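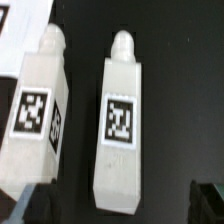
So who gets the time that the robot saves?

Whoever draws up the rota, as far as I can tell, and at our place that has never been the people on the bench.

I've worked at Lodach for long enough to remember two other machines arriving with a speech attached. The first was a conveyor that was going to end all lifting. The second was a labelling unit which spent most of its life under a dust sheet. So when the arm came in last September I went to the briefing with my arms folded, and I can't say they've come all the way down yet.

The job it was bought for is sorting and placing parts, the same dull bit of the day that used to be shared out between whoever was on shift. Our figure for a good shift was 600 pieces. It was never written down as a target, but everyone knew it, and everyone knew who didn't reach it. The slides from Plivmont, who sold us the thing, said the arm would "free staff for higher value tasks". I asked what those were. I was told they would emerge.

What has emerged so far is a good deal of practice on white plastic blocks with knobs on top and square black-and-white markers stuck all over our conversation. Marker this, marker that. The marker tells the arm which block is which and what way round it is. Fine, clever enough. But our real parts come in from Bultosov in bags, greasy, with no markers on them, and when I raised this I was told that it was "a later phase". I've noticed that a lot of the awkward work lives in later phases.

To be fair to it, my wrists are better. I did that sorting for years and by Saturday morning I used to have trouble with the lid of a jam jar. I don't miss that and I won't pretend to. If the arm took the whole of that job off us and left everything else alone, I'd bake it a cake.

It doesn't leave everything else alone, though. Sorting was where you talked. You could do it with your hands and use your head for something else, so that was where the new starters found out which supervisor to ask for leave and which toilet doesn't lock. Iresha Wickramasinghe learned half the stockroom that way, just from standing next to people who knew it. Now one of us minds the arm and the others are spread about on jobs where you can't hear each other. Two people have started since spring and I couldn't tell you much about either of them.

Minding it is a funny sort of work too. You aren't busy, but you can't go anywhere. If it drops something you clear it, press the button and fill in the sheet. If it doesn't, you stand there. Iresha says she was more tired after her first full shift of watching than after any shift of doing, and I believe her. The sheet has 12 boxes on it and none of them is for "stood about feeling daft".

Then there's pay, which I brought up with Rathnayake (our side of the building calls the office by the manager's surname, long story). Is minding a robot a skilled job? Because when we asked about training it was very skilled and we'd have to wait for a place on the course, and when we asked about the grade it was only pressing a button. I would like them to pick one. I've put it in writing and I'm still waiting.

My grandad started on a bench in 1941 and he used to say the same things about the men with stopwatches, so I do know I come from a line of moaners. He also kept his job until he retired, and I haven't forgotten that either. Nobody here has been let go. Two people who left weren't replaced, and I'll let you decide what to call that.

There's a review meeting coming up and they've asked for comments from the floor, 6 lines maximum on the form. I've used mine on three things: put real parts in front of the arm before anyone buys a second one, swap the minder every hour, and settle the grade. Iresha used hers to ask for a stool.

I'll post again when we've had an answer about the stool.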